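4. Préparer une tâche ménagère ou d'atelier

4.1 À quoi vous pouvez vous attendre

Le bras Skaler avec la main articulée Lenz peut aujourd'hui faire une partie des tâches de la maison et de l'atelier, mais pas toutes, et pas à la vitesse d'une personne. Pendant nos essais de février chez Gutiven, nous avons lancé 426 tâches. Le bras a terminé 274 tâches sans aide. Pour les autres, un opérateur a dû reprendre la commande ou arrêter le cycle.

Les objets rigides et bien éclairés donnent les meilleurs résultats. Les tissus, les câbles et les objets brillants restent difficiles. Le travail sous un plateau ou derrière un montant est possible, avec les réglages ci-dessous.

4.2 Avant le démarrage

1. Dégagez le sol dans toute la zone du bras.
2. Vérifiez à la main que chaque doigt s'ouvre et se ferme sans point dur. L'alimentation doit être coupée.
3. Contrôlez le soufflet du bras. S'il est déchiré, n'utilisez pas l'appareil.
4. Mettez sous tension, puis attendez le voyant vert fixe.
5. Dans le logiciel Prandik, ouvrez le menu Tâches et choisissez Nouvelle tâche.

ATTENTION : une seule personne donne les ordres. Elle garde l'arrêt d'urgence à portée de main pendant tout le cycle.

4.3 Apprendre un geste sous un meuble

1. Choisissez le mode Guidage lent.
2. Amenez la main au point d'entrée, la paume vers le haut.
3. Enregistrez ce point avec la touche P.
4. Avancez par petits déplacements. Enregistrez un point avant chaque obstacle et un autre après.
5. Revenez au point d'entrée par le même chemin. Ne prenez pas de raccourci au retour.
6. Rejouez la trajectoire complète à vide, à vitesse réduite.

Note : le logiciel ne connaît pas les barres, les tiges et les pieds de table si vous ne les avez pas déclarés. Une tige fine est mal vue par la caméra quand elle est chromée. Déclarez-la dans le menu Obstacles, avec une marge de 26 mm.

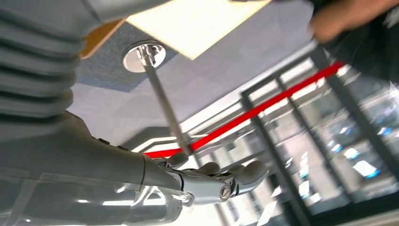
Les reflets sont la deuxième cause d'arrêt dans nos essais. Si le message E741 s'affiche, baissez l'éclairage ou changez l'angle du poignet, puis appuyez sur Reprendre. Après trois messages à la suite, abandonnez la trajectoire et enregistrez-la de nouveau.

ATTENTION : ne mettez pas la main entre les doigts et une surface fixe, même en mode Guidage lent. La détection de contact réduit la force, elle ne la supprime pas.

4.4 Tâches déconseillées

Avec la version présente, nous ne recommandons pas de confier au bras :
- les couteaux et les autres outils coupants ;
- les récipients ouverts avec un liquide chaud ;
- le vissage à l'aveugle ;
- toute tâche près d'un enfant ou d'un animal.

Le vissage en vue directe est autorisé si la pièce est bloquée. Mihret Gidey prépare une procédure séparée pour ce cas, et elle sera ajoutée en annexe.

Pour une question sur cette section, écrivez à Gergely Major, assistance technique, et indiquez le numéro de série du bras et celui de la main.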